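Gonside Housing Cooperative to Replace 1977 Heating System Before Next Winter

Posted 4/29/21 by Gonside Housing Cooperative Office
4 min read
16 shares | 2 comments
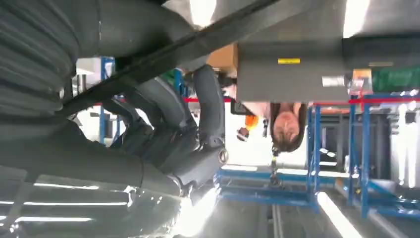

GONSIDE – Members of the Gonside Housing Cooperative have approved a plan to replace the central heating system that serves the Ono Street buildings. The work will be carried out by Varico Heating and will begin in May. The new boilers are scheduled to be running by October, when the heating season starts.

The present system was put in when the buildings opened in 1977. It has been repaired many times, and several of the parts it uses are no longer made. During the past two winters the cooperative spent more on emergency repairs than it had set aside for all building maintenance, and residents on the upper floors reported cold radiators on many mornings in January and February.

Under the plan, the two original boilers will be taken out and replaced with smaller gas units that can run separately. In mild weather only one will need to be on. If one has to be shut down for service, the other will keep heat going to every stairwell and apartment, though at a lower level on the coldest days.

The contract also covers new circulation pumps, new insulation on the basement pipes and a control valve for every radiator in the buildings. Most apartments now have radiators that can only be fully open or fully closed. Residents will be able to set the heat room by room once the valves are in.

Pipes inside the apartment walls will stay in place. An inspection in the fall found them in fair condition, with corrosion limited to a short run under the east laundry room. That section will be replaced as part of the basement work.

"We would have liked to do this five years ago, and the money wasn't there," the cooperative's board said in a statement. "The reserve fund has recovered and the price is one we can manage. Waiting another winter would have meant paying again to patch equipment that is due to come out."

The project will be paid for from the reserve fund and a ten-year loan. Monthly charges will go up by $16 per apartment starting in October and will stay at that level until the loan is paid off. There will be no one-time assessment. Members who have already prepaid their charges for the year will receive a separate bill for the difference.

Work schedule

Basement work comes first and will take most of May and June. Residents should expect noise on weekdays between 8 a.m. and 4 p.m. The storage lockers along the north wall must be emptied before the crew starts, and locker holders have been sent a letter with the details. Lockers on the south wall are not affected.

Hot water will be off for part of the day when the old boilers are disconnected. Notices will go up in each entry at least 48 hours ahead. The laundry rooms will close in turn, so that one is always open.

Apartment visits to fit the radiator valves will be made in July and August. Each visit should take less than two hours. Residents need to clear a space of three feet in front of every radiator and remove any covers. Those who built their own covers should check that the new valve will be within reach before putting them back. Anyone who will be away during the summer can leave a key at the office or ask a neighbor to let the crew in.

Crews will wear masks and shoe covers inside apartments. Residents who prefer not to be in the room during the visit may leave once the crew has been let in. Households with someone who is ill or in quarantine should call the office to set a later date.

The small parking lot behind the Adugna Building will be closed for deliveries through the end of June. Permit holders may use the visitor spaces on Ono Street during that time. Bicycles left on the rack next to the lot need to be moved to the front of the building.

Questions about charges or the loan should go to the cooperative office in the Adugna Building, Room 2. The office is open weekday mornings and can be reached by phone at extension 2314. A printed copy of the full work plan is available at the front desk, and large-print copies can be requested.

About the Gonside Housing Cooperative

The Gonside Housing Cooperative is a member-owned association that provides apartments for families and older adults. It owns and manages the Ono Street buildings, including the Adugna Building, and the garden plots behind them. The waiting list for one-bedroom apartments is currently open.

16 shares | 2 comments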